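Home | Guides | Downloads | Parts | Contact

4. Setting up the practice scene

This section covers loading the box task in Clorkedura and checking it before the first run. You need a working license and the arm profile from section 3. Allow more than 300 MB of free disk space for saved runs.

4.1 Load the scene

1. Open Clorkedura and choose Scenes, then Tabletop.
2. Select Open Box. The first load is slow while the textures are built.
3. Set the arm profile to the one you saved in section 3.
4. Set the step rate to 200. Do not change it during a run.
5. Press Reset once. The arm and all loose objects go to their start positions.

Note: If Reset is grayed out, a run is still open. Close it from the Runs tab first.

Caution: Disconnect any real arm before you press Reset. Clorkedura sends the same start command to every arm on the list, including hardware on the network port.

4.2 Check the view

Switch to the room camera and let the picture settle before you go on.

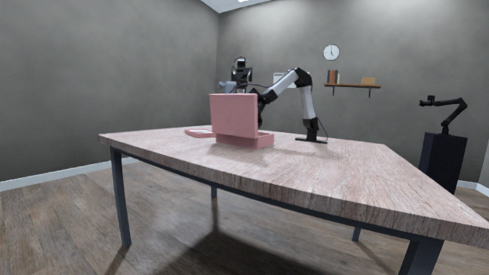
Clorkedura works out contact from the collision shapes, and these are a little larger than what is drawn on screen. A gap that looks safe may already count as a touch, most often where the gripper works close to a thin panel. With the gripper lowered behind the edge of the raised pink lid, as it is at this point in the task, the room camera hides part of it. Use the room camera for the general layout and switch to the side camera to judge clearance. Both cameras can be open at once — drag the tab out of the main window.

6. Turn on Show Contacts in the View menu.
7. Jog the wrist up in small steps until no contact markers are left.
8. Save the pose under a new name. The name "start" is reserved.

4.3 Other objects in the room

Wall and shelf items are fixed and do not take part in the task. To speed up a slow machine, open the Room list and set them to Simple. Leave the table at Full, or the box may slide when touched.

4.4 If the scene does not load

Error 771 means the arm profile was saved in an older version. Open the profile, choose Update, and save it again. If the error comes back after 2 tries, send the log to Ramesh Garg at the Prajapati support desk. Include the profile file and the scene name.

Next: 5. Recording a run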